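Last updated: March

Speaker notes, Ustyna Stelmakh
Talk: "What we feed it: gathering examples at Irnside"

(Wait for the door to close. Say hello to the Premley folks, they came a long way.)

Good morning, everybody, and thank you for getting up for the 9:30 slot, which I know is an act of kindness. I'm Ustyna, I run the example gathering side at Irnside, and I'm going to spend my half hour on the part of robot learning that usually gets one slide near the back. I love this part! I have spent more of my working life with trays and shelves than I ever planned to, and I would like to share some of it with you before the people with the nice graphs come on after me.

So, where we started. Our first task set was called Jitdale, and it was meant to be simple: shelf work, picking up a thing and putting it down in a sensible place. We figured we'd need 2000 good examples before training was worth the electricity. We got to 1288, and then we stopped and looked at what we had, and I'm going to be frank with you about what we found in there, even though it's a little embarrassing with my boss in the second row.

(Pause. Wave at boss.)

What we had was 1288 examples of the same morning. Same start position, same tray angle, same person driving, near enough. We had been so proud of being tidy! Every time a run ended, whoever was closest would go over and square everything up on the shelf, because that's what you do when you were raised right. And the policy learned beautifully, as long as you squared everything up for it. Turn a tray a little and the hand would come in as if the tray were still straight, and close on air.

I want to stay on this for a minute, because when I tell this story people nod and then I visit their lab and there's tape on the table marking where the box goes. (Smile when you say it. They are nice people.) Tape is fine for the first week. After that, please peel it off.

So we changed how we reset. These days the person doing the reset isn't the person driving, and they have a little card that tells them how to leave things. Tray turned, tray further down the shelf, two trays, other odds and ends left lying where they are. Kovačević, our labeling tool, prints the cards, and it keeps track of which arrangements we've been skipping. Drivers grumbled at first. It's slower, and it's tiring, and your hand cramps in the glove. I get it, I still do a driving shift myself and I come home and can't open a jar.

Next thing: failures. We used to throw them out. Out of the last batch, 113 were marked as failed, and when we sat down with tea and watched all of them (it took most of an afternoon, bring snacks if you try this), a good many had a lovely recovery in the middle. The driver fumbles, backs off, comes in again from the side. That's gold, and we'd been tossing it. Now a failed run gets a second look from somebody who wasn't there, and we cut out the useful stretch and keep it with its own label.

(If short on time, skip to the shift lengths.)

A word about labels. We had eleven of them for how a grasp ended and people used four. So we have four now. If two labelers disagree, they talk it over, and if they still disagree the run gets set aside until Thursday's pile, sorry, until the weekly pile, I have to stop calling it that, we moved it.

Shift lengths. Around 30 minutes of driving and then you swap. Past that the motions get lazy, and the model will copy lazy very faithfully.

I'll leave the last slide up during questions so you can see our shelf. Ask me anything, including about the glove. 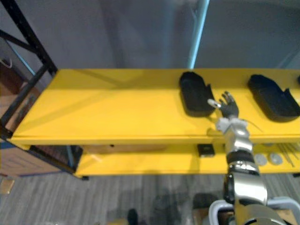

Slide 14. Robot hand at the upper shelf, with the two black trays sitting at an angle.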